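4. Cleaning and Maintaining the Oiled Surface

This section applies to tabletops and counters finished with Kvaran hard oil, supplied by Stedberg in 12-ounce cans. It does not apply to lacquered or painted furniture. If you are not sure which finish you have, see Section 2.3, Identifying the Finish, before you start.

4.1 Before First Use

The oil is dry to the touch within a day but needs longer to harden fully. During the hardening period the surface marks easily and must be kept free of standing water.

1. Allow the last coat to cure for 68 hours at normal room temperature. Add one day if the room is below 62 degrees Fahrenheit.
2. Keep the room ventilated. Do not direct a fan or heater at the surface.
3. Wipe the surface once with a dry, lint-free cloth. If the cloth picks up oil, wait another day and repeat.
4. Do not place rubber mats, plastic covers or potted plants on the surface for the first 26 days.

CAUTION: Cloths soaked with oil can heat up and catch fire without a flame. Lay them flat outdoors to dry, or store them under water in a closed metal container. Do not throw them in the trash while folded or bunched up.

4.2 Routine Cleaning

Daily dust and crumbs can be removed with a dry or slightly damp cloth. For anything that does not come off this way, use soap and water as follows.

1. Mix a mild soap with lukewarm water in a shallow tray or basin. Do not use dish detergent with added degreaser, which strips the oil.
2. Work the sponge in the suds, then squeeze out the excess. The sponge should be damp and should not drip when held still.
3. Wipe along the grain using the soft side only. Overlap each pass slightly.
4. Rinse the sponge in clean water, squeeze it out, and wipe the surface again to remove soap residue.
5. Dry with a clean cotton cloth. Pay attention to edges and joints, where water tends to collect.

Note: The scouring layer on a two-sided sponge will dull the sheen, even with light pressure. Dull patches cannot be polished out. They must be re-oiled as described in 4.4. 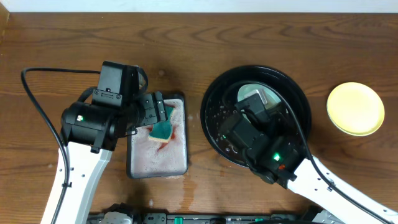
Fig. 4-2. Two-sided sponge in a shallow tray of suds. Scouring layer uppermost, foam layer beneath.

Replace the soap solution when it no longer foams. Wipe the underside of the tray before setting it down on the tabletop, and do not leave it standing there after cleaning. Water trapped under a flat container causes a pale outline that may take several weeks to fade.

4.3 Stains

Treat stains as soon as they are found. Test any product on the underside of the top first.

Water rings: Rub lightly with a cloth and a few drops of Kvaran hard oil. Leave for ten minutes, then buff dry. Repeat once if needed.

Grease: Cover with an absorbent paper towel and press. Clean with soap solution. Do not apply heat.

Red wine, berries, beets: Blot, then clean with soap solution, changing the water often. A faint shadow may remain in open-grained woods.

Ink and dye: Use Proltix Spot Cleaner, applied to the cloth and not to the wood. Proltix removes oil as well as the stain, so the area must be re-oiled - allow the wood to dry overnight first.

Black marks near metal: These are caused by tannin reacting with iron. Do not use steel wool on oak or walnut at any time. Contact Stedberg for advice on marks of this type.

CAUTION: Do not use bleach, ammonia or vinegar on the oiled surface. Do not mix Proltix with any other cleaning product.

4.4 Re-oiling

Re-oil when water no longer beads on the surface. In a kitchen this is usually twice a year - for example in June and December. Desks and side tables need it less often.

1. Clean the surface as described in 4.2 and let it dry for a full day.
2. Sand dull or rough areas by hand with fine paper, along the grain. Remove all dust.
3. Stir the can. Do not shake it.
4. Apply a thin coat with a Patent brand pad or a folded cotton cloth.
5. After 15 minutes, wipe off all oil that has not soaked in. Oil left on the surface will turn sticky.
6. Observe the curing time given in 4.1 before placing anything on the surface.

If the surface is still sticky after the curing time, see Section 5, Troubleshooting.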